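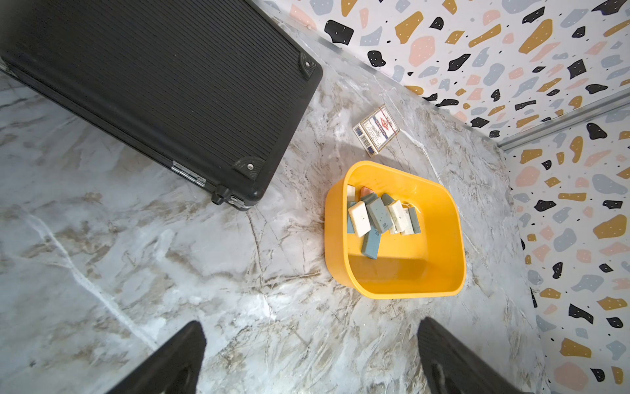 The corners go before the lid does, Margit Vik wrote in reply to the consultation draft, and a packing guide that opens with the lid has started in the wrong place. Her comment, along with others received on the draft, has been incorporated into the second edition of the Skumine Household Packing Guide, released this month by Trellov.

TRELLOV RELEASES SECOND EDITION OF SKUMINE HOUSEHOLD PACKING GUIDE

Revised text covers hard-shell cases, open plastic tubs, boxed card games and work on polished floors

HAMILTON, Ont. - Trellov, a supplier of storage and moving services to households and small offices, has released the second edition of Skumine, its guide to sorting and packing small household goods. The guide is in use by Trellov packing crews and is available without charge to customers and to other firms in the trade.

The first edition was written for cardboard cartons. Crews reported that a growing share of small goods was being packed into containers the customer already owned, mainly rigid cases with latches and open plastic tubs. The first edition gave no guidance on either. Crews were applying the carton rules to them, with uneven results.

The second edition was drafted from the records of 258 household packing jobs. In 129 of those jobs at least one hard-shell case was packed or repacked. The records note the container, the surface it was packed on, the order of loading and any damage found at unpacking. They do not record the value of the contents, and the guide makes no statement on insurance.

Hard-shell cases

The section on hard-shell cases is the longest in the guide. It applies to any rigid case with a hinged lid and one or more latches, including ribbed cases with moulded corner protectors held by rivets.

Before loading, the packer checks each corner protector by pressing it with a thumb. A protector that moves is recorded on the job sheet. If the rivet is loose, the case may still be packed but is not to be placed under another load. If the rivet is missing, the case is set aside and the customer is told. Crews do not carry out repairs.

Latches are opened and closed with the case empty, then again after loading. A latch that closes easily on an empty case and needs force on a full one indicates overfilling or an item standing proud of the rim. The contents are to be rearranged. The previous practice of leaning on the lid has been removed from the crew manual.

Metal trim along the front edge of a case should be wiped before closing. Grit caught between lid and base is the most common cause of a poor seal in Trellov's records, ahead of bent trim and worn hinges.

Loading order is as follows. Flat, heavy items go in first, against the hinge side. Boxed items follow, with their long sides parallel to the long side of the case. Soft goods fill the remaining space and the corners. Loose small items are not packed in a hard case unless they are already in a smaller closed container.

Ribbed lids receive separate mention. A ribbed surface provides reasonable grip under a flat load but can mark soft vinyl and painted finishes if stacked directly against them. A folded towel or a sheet of packing foam between the two is sufficient. Adhesive labels lift from narrow ribs, particularly in unheated storage, and the guide recommends a tie-on tag at the handle.

Open tubs

Open plastic tubs are classed in the guide as sorting containers. They may be used for transport only when lidded, or when carried by hand from one room to the next.

The guide recommends working with 2 tubs for each hard case: one for items that will go into the case and one for items still to be decided. Bright colours are preferred for both. Small dark objects are easier to find against a yellow or white interior, and a bright tub is less likely to be kicked or stepped over in a busy room.

Tubs with a wide rim should be lifted by the rim on opposite sides. Those with a narrow or rolled edge should be lifted from the base. The load limit is set by the person carrying and is not printed in the guide. Crews work to the limits in the Trellov safety manual, which is unchanged.

A tub is to be emptied fully before it is used for a second room. Mixed tubs accounted for most of the misplaced items in the job records, and in nearly all of those cases the item was found later in the correct house but the wrong case.

Card games and other small boxed sets

Playing cards, dominoes, dice sets and travel games are dealt with in a new section. These are low in value and high in nuisance when they go astray, and they were the subject of more customer comments on the first edition than glassware.

A tuck box should be held closed with one band or a length of string around the middle. The band should be tight enough to hold the flap and loose enough to leave the edges of the box straight. Two bands crossed over one another tend to bow the card stock over a long storage period. Where a rubber band has gone hard or sticky it should be replaced, and the old one should be removed completely, including any residue on the printed face.

Boxes are packed on edge, like books, where the container depth allows. Packed flat, they may be stacked no more than four high. A deck with no box goes into a small zip bag with a paper slip stating the game and the room it came from.

Sets are not counted by the crew. The guide advises customers who want a full deck confirmed to do this themselves before packing day.

One submission, from an unnamed reader in Ballarat, objected to this last provision on the grounds that a mover who handles a chess set should be prepared to say whether all the pieces are in it. Trellov considered the point and has left the provision as drafted. A count adds time to each job and creates a record the crew may be asked to defend. The text now states more clearly that the customer may ask for a set to be left out and packed last.

Working on hard floors

Many households sort on the floor, and the guide accepts this. Floor work gives a larger area than most tables and removes the risk of a drop. It has drawbacks on polished surfaces, including stone, tile and printed finishes made to resemble marble.

Rigid cases slide on a polished floor when the lid is raised quickly. The case should be opened with one hand on the base. Rivets, latches and metal trim can scratch, and a case should be lifted and set down, never dragged. A bath mat or a folded blanket is adequate protection and has the further benefit of keeping the case in one position while it is loaded.

Veined and patterned floors make small items hard to see. White card boxes, clear bags and pale buttons are easily missed against grey and white veining. The guide calls for a plain sheet to be laid down where items smaller than a hand are being sorted, and for a low-angle check with a torch along the base of the wall at the end of the job. The wall edge is named specifically. It is where light objects come to rest after being knocked, and where a broom is least likely to reach while cases are still out.

Job sheet

The job sheet has been cut to a single page with 14 lines. It records the container type, condition of corners and latches, surface worked on, contents by category and destination room. The free-text box on the first-edition sheet has been dropped. Crews had been using it for parking notes.

A copy of the sheet is intended to travel inside the case, on top of the contents, with a second copy retained by the customer. Trellov does not keep the sheets after unpacking unless damage has been reported.

Related products

The guide does not require the purchase of any Trellov product. For customers who do not have suitable containers, the Clarau range of tie-on tags, cotton bands and foam sheets has been revised to match the categories on the job sheet. Clarau tags are supplied in white and yellow and take pencil or ballpoint. The bands are sized for a standard deck and for a double deck. The earlier elastic version has been discontinued, though remaining stock will be sold through.

Woo, the distributor for the first edition, will continue to handle printed copies and bulk orders of the job sheet. Orders already placed with Woo for the first edition will be filled with the second unless the customer asks otherwise.

Transition

Trellov crews have been working to the new text since January. First-edition job sheets may be used until pads run out, with one exception: the line reading "lid secured by pressure" is to be struck through and left blank.

Comments on the second edition are accepted in writing at any Trellov depot. Depots are closed on Sunday. Comments should quote the section heading and, where damage is being reported, the type of container and the floor or table surface it was packed on. Photographs are not needed at the first stage.

A supplement on instrument cases and tool cases is in preparation. Those containers are excluded from the present edition - their fitted interiors call for a different loading order - and crews should continue to leave the contents of a fitted case in place.

Media and trade enquiries: Trellov Communications, Hamilton depot. Print copies of the guide: Woo, trade counter.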